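Foltmont Will Let Players Move House Without Losing Their Gardens

If you have ever spent a whole winter's worth of evenings coaxing a virtual pear tree into bloom, only to find out that your new cottage across the river came with a bare patch of dirt and no way to bring the tree along, then the news from Nekgate this week is going to make you very happy. The studio behind the cozy town-building game Foltmont has confirmed that its next big update, planned for October, will finally let players pack up an entire property and set it down somewhere else on the map, with every fence, flower bed and stepping stone in the place where they left it.

The feature is called Moving Day, and it has been at the top of the wish list on the official forum more or less since the game came out. Until now, changing your address in Foltmont meant keeping the furniture inside your house and saying goodbye to everything outside. Trees went back to seed. Paths vanished. Ponds, which take longer to build than almost anything else in the game, were simply gone, along with the frogs.

Noelia Llorente, the game's lead designer, wrote about the change in a long and rather charming post on the studio's blog. She admits that the old system was a leftover from a very early version, when gardens were tiny and there were only a handful of things to plant in them. "We never pictured people putting 2000 hours into a hedge maze," she writes. "Then we started visiting your towns, and we saw the mazes, and we felt terrible."
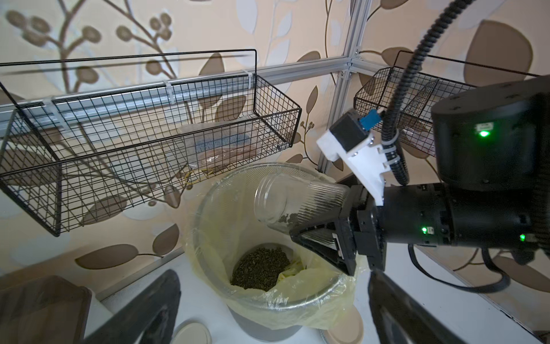

Moving Day works in stages, and it sounds as though the team has tried to make it feel like an event in the town's life. You talk to the new mail carrier, pick a free lot, and get a little preview of how your garden will sit on the land. If the ground slopes, the game will suggest small changes, such as a couple of extra steps or a retaining wall, and you can accept them or fuss over the whole thing yourself for as long as you like. Then your neighbors turn up at 7 in the morning with handcarts, and off you all go down the road together. Neighbors who like you will carry more, and the ones you have been ignoring may still show up, though Llorente says they will grumble a bit and take the long way around by the mill.

There are some limits. A single move can carry up to 40 full-grown trees, and anything beyond that goes into storage at the nursery, where you can pick it up later at no charge. Bridges stay where they are, as do the big stone wells, because other characters use them on their daily walks. Crops that are halfway through growing will keep their progress, which was one of the first questions players asked and which plainly caused the programmers some headaches.
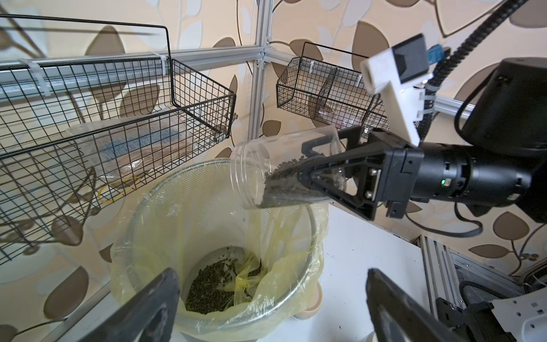

Araceli Zabala

The update also brings a second, smaller change that I suspect will matter just as much to some people. Shared towns, where a group of friends all live on the same map, will now have proper permissions for gardens. At the moment, anybody you invite can pick your tomatoes, chop down your birches or repaint your gate, and while most friends are kind about that sort of thing, anyone who has played with a younger sibling will know how it can go. From October on, each player can decide who may water, who may harvest and who may only look. There will also be a history page for every lot, so that you can see who did what and undo it if need be.

Magdolna Pálfi, who runs the studio's community team, told players on the forum that the permissions came straight out of their letters. She also asked everyone to be patient with one known problem: players on the handheld version may see a longer loading screen the first time they open the game after the update, while it sorts through all the old garden data. "Please don't turn it off," she wrote. "Make a cup of tea. It really is working in there."

As for the music, there is good news as well. Composer Fulgencio Montoya has written a new set of tunes for the moving sequence, one for each season, and a short clip of the autumn one is up on the blog now. It is mostly accordion and a very soft drum — and I have already listened to it more times than I would care to say.

Moving Day will be free for everyone who owns the game, on every system where it is sold. A test version will open earlier for players on PC who sign up through the forum, and saves from the test can be carried over to the finished update as long as they were made on build 1208 or later. Llorente does suggest making a backup first, particularly if your town is an old one with a lot of decorations in it.

Nekgate had less to say about Erkar, the island expansion it announced last year. The blog post mentions it only once, near the bottom, to say that work is going well and that the ferry timetable has been rewritten again. Players hoping for a release date will have to wait a while longer, though Pálfi did promise that the team would show the harbor village, and the lighthouse keeper's goats, before the year is out.

Sign-ups for the Moving Day test are open now, and the full list of changes, including several fixes for the frogs, is on the studio's blog.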